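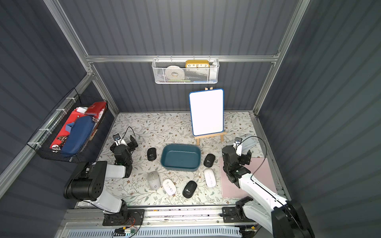

Yellow clock in the wire basket, with a roll of tape next to it

Furkolville Forum > Phone and Internet Plans > "Unlimited" roaming that stops at 2 GB?

plumtree_k
Hello all. I have the Lirmont Traveler plan, and on their page it is written "unlimited data abroad" in very big letters. In November I was in Numstead for work. On the second evening my connection became so slow that even the map did not open. I wrote to support and they answered that the data is still unlimited, only the speed is reduced after 2 GB. Did anyone else have this? For me, this is a different product from the one I paid for.

oskarthebaker
Yes, same thing with me last winter. It is in the fair use document, page 90 in the PDF. I am not joking, page 90.

deltawren
I will disagree a little. All the providers do this and the word has had this meaning for many years. You did not lose connection and you did not pay extra. With my old provider, Naseri, I got a bill of 252 for one trip because I went over the limit. I prefer slow to expensive.

plumtree_k
I am sorry about your bill, but I think these are separate questions. I don't ask for free data. I ask that the number stands next to the word. If they write "2 GB fast, then slow", I can decide for myself.

hm_reader
Which speed do you get after the limit? On the Lirmont site I find only "reduced speed" and no figure.

plumtree_k
They did not tell me, I asked two times. Text messages went through. E-mail without attachments, yes, if I waited. A video call was impossible, and that was the reason I took this plan.

oskarthebaker
Same for me. Also check the counter in the app, mine was updated only the next morning, so I could not see that I was close to the limit.

deltawren
The counter I agree with, that is bad. But a person who needs video calls for work should read the terms before the trip. It takes ten minutes.

hm_reader
Ninety pages in ten minutes, you are a fast reader.

deltawren
There is a search function in the PDF :) Search for "fair use".

plumtree_k
I did this now. The limit is there, so deltawren is right that I could have found it. I still sent a complaint and asked for one month back. They promise an answer by e-mail, I will write it in this thread when it comes.

oskarthebaker
Please do. If they pay you, I will send them the same letter.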